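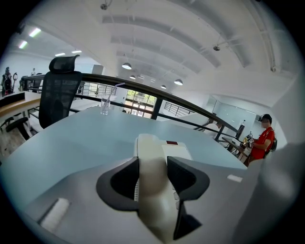

3.2 Ownership records

The Atville harbor registers list 70 steam drifters whose ownership changed after the war. Catacutan and Tiongson matched each entry to the mortgage books kept at Lerkby. Forty of the boats had a skipper as managing owner, and two were sold again before the first payment fell due.
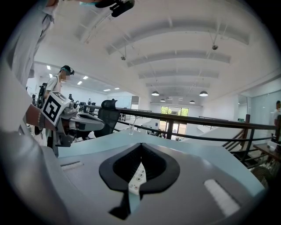 700 words

Figure 2. A clear drinking glass on a pale teal tabletop, with a black mesh office chair behind.

Shares held by fish merchants were less common than skipper ownership. Entries made in December were often copied late and are treated with care.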